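I moved my grandmother's recipes off index cards and onto a computer this June, and I have opinions now!

Some background. When we cleared out the house in Drolham, my cousins took the good dishes and the sewing machine, and I took two shoeboxes of cards because I was the one who cooks. There were 426 cards in there. I know because I numbered them in pencil on the back before I did anything else, which is the one smart thing I did in the whole project. If you only take one tip from this post, number them first, before you start making cute little piles on the bed and the cat comes in.

The cards are a mess in the best way. She wrote in three languages depending on who gave her the recipe, and her measuring system was basically vibes. "Flour until it feels right." "Oven hot." One card just says "like Najjar's but less" and I have no idea what dish that is. Najjar's was the bakery on the corner when my mom was little (it closed before I was born), so it could be a bread, or a cookie, or those little cheese things everybody in my family gets misty about. I've typed it in exactly as written and filed it under Bread, and my mom says that's wrong, but she won't tell me what's right.

I started out trying to scan everything with an app that reads handwriting. Oh boy. It turned "cardamom" into "cardigan" so many times that I started reading it that way too. Printed clippings were fine, so I let the app handle those and typed the rest myself, up to 14 cards an evening, usually with the TV on. More than that and I'd start skipping lines. I left a whole cup of sugar out of the plum cake and only caught it when I baked the thing and served it to people.

My friend Dima Tarawneh came over for a couple of the sessions, and she was a huge help with the Arabic ones. She'd read the card out loud and I'd type, and then we'd argue about whether a "coffee cup" meant the tiny kind or a regular mug. (Tiny. It matters a lot when it's oil!) She also talked me out of correcting my grandmother. I'd been cleaning up the spelling and adding oven temperatures, and Dima looked over my shoulder and said, "Okay, but now it sounds like you." She was right and it stung a bit. So every recipe has two parts now: the card the way she wrote it, and my notes underneath in italics.

Sorting was harder than typing, if you can believe it. I had 74 recipes in a category called "Other" at one point. Is a potato pancake a side or a main? What about the sweet noodle thing? I finally gave up on courses and sorted by when she made them, so there's Winter, Summer, Holidays, Somebody Is Sick, and Company Coming. I love it. I find things so much faster that way, and Somebody Is Sick is already the most used section in our house. 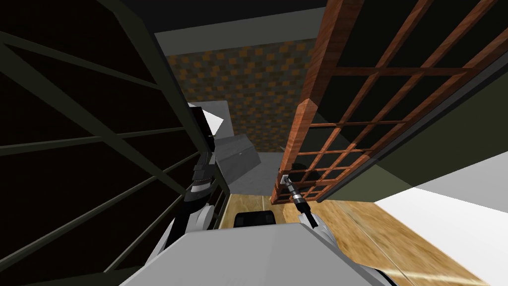 Then there was the question of duplicates. She had five cards for the same walnut roll, all a little different, and I couldn't bring myself to pick a winner. Wilfredo Dela Peña from my old job bakes way more than I do, so I sent him all of them and he made two in one weekend, bless him. He liked the one with orange peel and the note "from Kudov, 500 g walnuts, don't be cheap." I made it myself a few days later and yes, that's the roll. That's the one from every New Year's of my childhood, and I stood in the kitchen eating the end piece over the sink like a raccoon. The other four are still in the file. I just put them underneath.

As for the real cards, they went back in their shoeboxes, in number order, with a sheet of wax paper around the really greasy ones. My aunt wants them laminated. I don't! You can still smell vanilla on some of them and I'm pretty sure that'd be the end of that.

The plan for the fall is to print copies for the cousins. I got a quote from a little print shop in Noltberg that does spiral binding, so the book will lie flat on the counter, and I'm leaving blank pages at the back of each section. If you're a cousin and you're reading this, please send me your version of the stuffed cabbage before I send the file off. I have hers, but the bottom corner of the card is burned off, and the last thing I can read is "then add the"

So, anybody who remembers what goes in after the rice, call me. Evenings are best.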